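## 3.2 Setting a table with paper cups

I came to paper cups late, after years of looking at how people lay out their good china, and I was a bit surprised by how much there is to say about them! In the Clarnov round we asked people to set a small table for one drink, any way they liked, and then to write down why they put things where they did. We ended up with 251 written notes. A good many of them were about the mat (I had expected them to be about the cup, so there goes my first draft of this section).

People mostly think of a mat as something for a plate. Put a lone cup on a big round one, though, and it starts to look like a place setting - somebody is meant to sit there. One note called it "a saucer that got ambitious," which I have been quoting to my students ever since. Figure 1 has the combination I kept coming back to while reading: a large brown cup, a round gray mat with a raised border, and a white cloth with a pattern pressed into it.

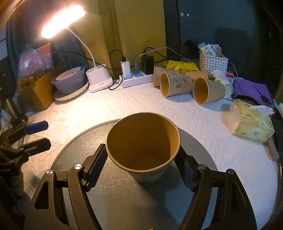
**Figure 1.** Large paper cup, round gray mat and embossed white tablecloth, with a white desk lamp switched on.

### 3.2.1 What the lamp does to the cloth

Ceiling light flattens an embossed cloth, and several people in the Husar group wrote that they'd taken theirs for plain until they sat down next to a lamp. With a lamp off to one side the little raised bits come up, and the color goes two ways as well. In Figure 1 the cloth is a pale yellow-orange on the left, near the lamp, and a cool bluish white over on the right. I like that a lot, and I'll admit I'm not neutral about it. My own kitchen table has had a lamp on it since May.

The mat gets its share too. Its grain picks up warm, glittery highlights on the left side, and that sort of sparkle came up in the notes under words like "fancy" and "holiday," even from people who said they didn't care for mats at all.

### 3.2.2 Looking into the cup

Brown paper is a funny material in warm light. I'd always thought of these cups as one dull color, inside and out, and I wrote them up that way in the Brudance pilot (4 tables, all in daylight, so I suppose I had an excuse). Under a lamp the inside can go from nearly orange to quite dark in a single cup. The rolled rim helps - it gives the eye a clean line to start from.

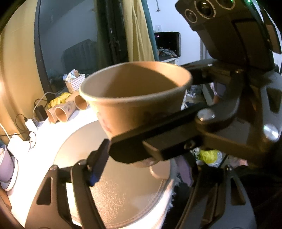
**Figure 2.** Large tan paper cup, tilted slightly, with a patch of orange light on the upper right inner wall.

*Dustton, May*

Rereading this part a few weeks on, I want to add a word about print. Figure 2 has a faint reddish pattern on the outside of the cup, below the rim, and I had skipped right over it when I first wrote about color. Our form had one box for "color of cup" and no place at all for a pattern, so anyone who noticed one had to squeeze it into the margin. I've changed the form for the next round, which will go out to 200 households, and I've moved the question about lamps up to the first page where people will still have the patience for it.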